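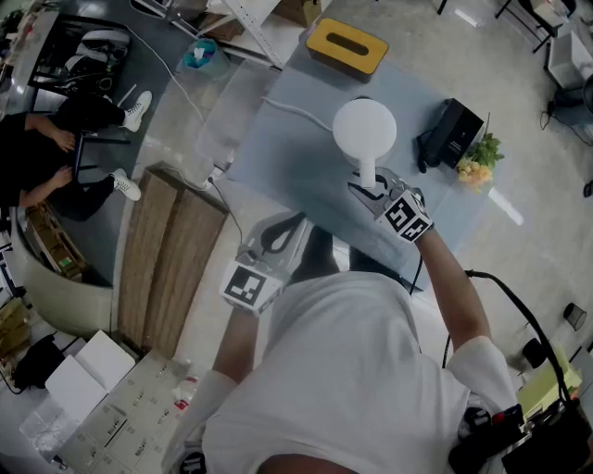 Dulley is a small town with one long street, and the old paper mill stands at the bottom of it beside the river. Torer bought the building when the mill closed and now makes tissue and kitchen paper there. The firm opens the site to visitors one afternoon each November, and this year I went along with my sister, who used to live two streets away. Most people know its work from the kind of box that sits at the far side of the table here, with the mustard-yellow top and the dark slot, and I had never given much thought to how the paper gets folded into one.

We parked in the field behind the chapel, as the mill yard was closed to cars. It is a five-minute walk down a fairly steep path with a handrail on one side only. At the gate we were given ear plugs, a hairnet and a yellow waistcoat, and put into a group of twelve. Our guide was Renato Escobar, who has worked on the converting floor for most of his adult life and spoke loudly enough to be heard at the back.

The tour began in the pulp store. Bales of dried pulp are stacked in rows with a lane for the forklift. Each bale is dropped into a round tank of water and beaten until it looks like thin porridge. We were allowed up the steps to look in, two at a time. It smells of wet cardboard, and the heat surprised me.

From there we walked the length of the paper machine, which is called Uverero after the river pool next to the mill. The wet sheet goes in at one end on a moving mesh and comes off a large heated drum at the other. At the dry end the paper is wound on to a parent reel. A full one weighs 1245 kilos, according to the card on the wall, and is moved by an overhead crane. The windows along this side have been painted over, so there is no view of the river, which is a pity.

The converting floor was the part I liked best. The reels are unwound again, two plies are pressed together, and the web is slit into strips and folded so that each tissue pulls up the next. Renato stopped by the folding plates and did it by hand with four sheets of newspaper, slowly, then had a boy from our group try it. The line fills 4000 boxes an hour when it is running well. It stopped twice while we were there, once for a torn web and once for glue.

The box blanks come in flat from Orellana, a printer further up the valley. They are opened, filled, glued and packed in cases without much waiting about. Rejected boxes go in a cage by the wall, and we could take one home.

Tea was served in the canteen afterwards, with fruit cake at a pound a slice. There is a small display of old watermarks and wage books in the corridor outside, poorly lit but worth ten minutes. One wage book was open at a page of fines for lateness.

Entry is free but places must be booked through the mill office. Children under eight are not admitted. The tour takes an hour and a half, nearly all of it standing, and there is a lift to the converting floor but none to the pulp store steps. The last group goes in at 3 pm.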